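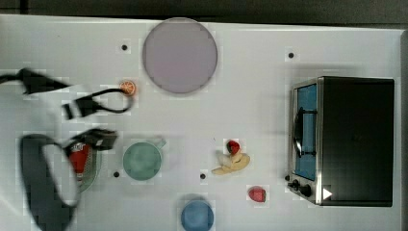
2 min read

Setting out the table before a run

Wipe the top first and leave the small black dots uncovered. At Hulmont we treat a hidden dot as a failed setup.

Put the toaster oven at one side, then spread out the plates, mug, bowl and play food. Leave gaps the gripper can get into — 5 cm is our minimum.

Check the cable on the arm through its full reach. If a loop can catch on a mug handle, stop and re-clip it.

Log the layout before starting. Reset after 20 runs.

Marit Engström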